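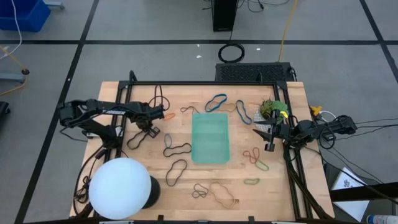 Rubber bands, among them a dark one and an orange one, on a wooden worktable.

The Usitz Bible

Fiction

The claim came in on a Monday and by lunch I didn't believe it.

I had been with Heydari Mutual long enough to be suspicious of the word "priceless," which was on the form twice, once with a line under it. People who write priceless always have a price. His was in the next box over. He wanted 46 thousand dollars for a family Bible, printed in 1642, destroyed when a pipe let go in the upstairs bathroom and came through the ceiling of the den.

I called him. He had a slow, pleasant voice and he answered everything I asked, which I held against him. Was the Bible listed on the policy? No, he had always meant to get around to it. Had it ever been appraised? Once, by a man at a church sale in Borkard, who had told him never to let it out of the house. Did he have that in writing? He did not. Did he have pictures? His wife had been the one who took pictures.

"Is your wife there?" I said.

"She died in August," he said, and I wrote down August, and next to it a small question mark, and I am not proud of the question mark.

Usitz is an hour and a half from the Zukell office if you don't get behind a feed truck. I got behind two. The house was a yellow ranch with a wheelchair ramp so new the lumber still had tags stapled to the ends. He was waiting on the porch in a cardigan. He'd made coffee. I don't take coffee on a claim as a rule, and I took it, and it was good.

The den was what he said it was. The ceiling had come down in one corner, the carpet had been pulled up and carried out, and there was a tide line on the paneling. A plumber's invoice was clipped to a board with the broken fitting in a sandwich bag beside it. It was a real leak. I have seen people go at a pipe with a hacksaw and then act surprised, and this fitting had split along a seam the way they do. I took my measurements. For the den alone I would have signed off by three o'clock and beaten the trucks home.

"And the Bible?" I said.

He brought it out in a roasting pan.

I'll say this much for it, it was old. Fat and brown, swollen up like bread, with a clasp on one side and a green stain where the other clasp used to be. The boards had come loose. He set the pan on the kitchen table between us and sat with his hands in his lap.

"My great-grandfather's great-grandfather brought it over," he said. "Inside his coat."

"That's a lot of Bible for a coat."

"He was a big man."

I asked how he knew it was 1642. He opened the front board with one finger and there it was, in brown ink, in a slanting hand, a one and a six and a four and a two. No printer, no city. The title page was gone. I asked him when it had gone and he said before his time.

Now, a number written in a book is a number written in a book. I could write 1642 in the phone directory. I told him so, a little more politely. He nodded as though I'd made a good point about someone else.

"There's the letters too," he said. "They talk about it."

The letters had been in a drawer on the dry side of the room. He had them in bundles held by rubber bands, and the bands were so old that the first one broke when he touched it and stayed stuck to the envelope in a little brown curve. He apologized to the envelope. I went through them at the table with my glasses pushed up while he rinsed cups that were already clean.

They did talk about it. That was the trouble. A sister wrote to a brother that she had the Good Book safe and he was not to worry. Somebody's uncle wanted it and was told he could want. There was a whole run of letters, years of them, in which two cousins in Borkard quit speaking over who would get it, and wrote to everyone else to explain how much they were not speaking. You could hardly ask for a better paper trail. I have met fakers who were good with ink, but I never met one with the patience to invent a grudge.

Then I got to one from a woman who signed herself only as Mother, dated long after the coat and the crossing, and she had written: I have put the number in the front so the children will quit asking which one is ours.

I read it again. I read the one before and the one after. I turned it around and slid it across to him.

"What number?" I said.

He dried his hands and read it standing up. He took his time. Out the window a dog was going along the fence as if it had an appointment.

"Well," he said. "I never read that one that way."

"What way did you read it?"

"I thought she meant she'd put it in so we'd know how old it was."

"She says which one is ours."

"I see what she says."

It took a while to work out, and I wouldn't swear to any of it in court. There had been a Borkard congregation that owned its books in common, and families took them home by the winter. Another letter mentioned a shelf. Another said the shelf went up past 1000 and the deacon was proud as a rooster. So there had been a good many books on that shelf, and each had a number, and theirs, as far as I could make out, was number 1642. Nobody had carried it over in a coat. Somebody had borrowed it and not given it back.

I have had people scream at me over less. One threw a lamp. I sat with my pen capped and waited for him to be angry, or to be ashamed, either of which I would have known what to do with. Those are the two things that happen when you take a figure off the table. He pulled his chair out and sat down and looked at the roasting pan.

"She always said it was stolen," he said.

"Who did?"

"My wife. She said any family that fights like that over a thing, somebody stole it to begin with." He smiled a little. "I told her she was a cynic. I told her that at our wedding, just about. She'd have been very hard to live with this week."

I asked whether his wife had known about the letter. I asked it in the voice I use. It is possible, you understand, for a man to sit there looking at a roasting pan and be working on you the entire time. It is possible to leave one bad letter in a bundle so the rest look honest. I thought about it the whole way through my second cup. What would he gain? He'd lose 46 thousand dollars, for a start. But I have seen people do things for reasons I couldn't add up, and I've found it cheaper to suspect them first.

"I don't think so," he said. "She'd have framed it."

So I did what I do. I wrote up the den, the carpet, the paneling and the drywall. I wrote up the Bible as one antique book, water damaged, provenance unclear. I found a dealer in Zukell who looked it over without touching it much and told me that a good dry copy of that kind, mid-nineteenth century, no title page, one clasp, might bring some 214 dollars if the buyer was sentimental. I asked where the odd 14 came from and he said the clasp. I didn't believe him either but I put it on the form.

The check went out with the rest of the den. Everything has a covering letter and the covering letter has a date on it, and that one says November 2023, with the day left off. My supervisor initialed it and asked how my priceless had come out. I said about how they do.

What bothers me is the call after that. He phoned me at my desk, and I assumed he wanted more money, and I had the file open before he'd finished saying hello.

He wanted to know if I thought they would want it back.

"Who?" I said.

"The church. In Borkard. I looked and there's still one. It's a different building but they say it's the same bunch."

"Sir, it's ruined."

"I know it's ruined. I'd bring the check too. It's their book, so I'd guess it's their check."

I told him the check was his. I told him nobody in Borkard had filed a claim, and that as far as Heydari Mutual was concerned the matter was closed, and that a church that had gotten along without a book for that long could likely go on doing it. All of it was true. He listened to the end.

"They might not even say thank you," I said. I don't know why I said it.

"They might charge me the late fee," he said.

I drove out to Borkard myself, some weeks later, on my own gas. I told myself it was on the way to something. The church was a low brick building with a gravel lot. The side door was open and a woman was running a vacuum in the hall, and I said I was interested in old books, and she pointed with the hose and went on vacuuming.

They had it in a glass case that had probably held trophies once. It had dried in the shape it had swollen to. The front board was propped open so you could see the brown ink, and underneath was a card, typed and centered, with a fresh white border.

The card said Our Founders' Bible, 1642.

I stood there until she shut off the vacuum. She asked if I had any questions.

I asked her how they knew the date.

"It's written right in it," she said.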